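Turelel's new knit dresses land in Brullville, and I bought one

Sun 2 November

I went into the Turelel shop on Coelho Street meaning to look at scarves. Just scarves! I walked out with a dress bag over my arm and a much thinner wallet, so I suppose you could say the fall knit line is off to a good start.

If you missed the news back in August, Turelel is the little label that Siiri Kuusisto started out of a spare bedroom in Stidstead, and this is her first collection that's all knitwear. Until now she's been known for printed wrap dresses (I own two and have worn one of them nearly to shreds), so a whole rack of ribbed wool felt like a pretty big jump. She told me she'd wanted to do it for years but couldn't find a mill that would take such a small order. The first run came to 3,118 pieces, split between the Brullville shop and the website.

I had lunch before the doors opened and went over my notes, mostly a list of things I'd promised myself I wouldn't buy. 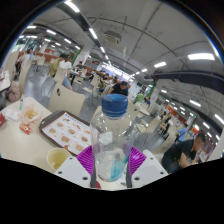
Water bottle at the lunch table.

The piece everyone was grabbing is the Stidstead midi, a long-sleeved dress with a funnel neck and a skirt that flips out a bit below the knee. It comes in moss, oatmeal and a rusty orange that looked great on every single person who tried it on, me included. The wool is soft enough to wear with nothing under it, and I say that as someone who itches if you so much as show me a sweater. My one gripe is the sleeves. They're long, really long, and I had to fold mine back twice to find my hands.
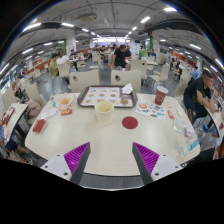 Pattern cutter Aníbal Amaral was on the shop floor pinning hems, and he said the length is on purpose, so you can push the sleeves up and have them bunch at the elbow. Okay, I tried it, and it does look good. I'd still like a petite size, and he said they're looking at one for spring, no promises.

The midi is $200, and the matching cardigan (patch pockets, big horn-look buttons) costs a little less. There's also a sleeveless tunic that I thought was kind of shapeless on the hanger and then loved on the woman in the next fitting room, so try it before you write it off.

The orange was already down to the larger sizes when I left. Siiri says more are coming to the shop before Thanksgiving, and the website will take your email if your size is gone. Hemming is free in the store if you bring the receipt.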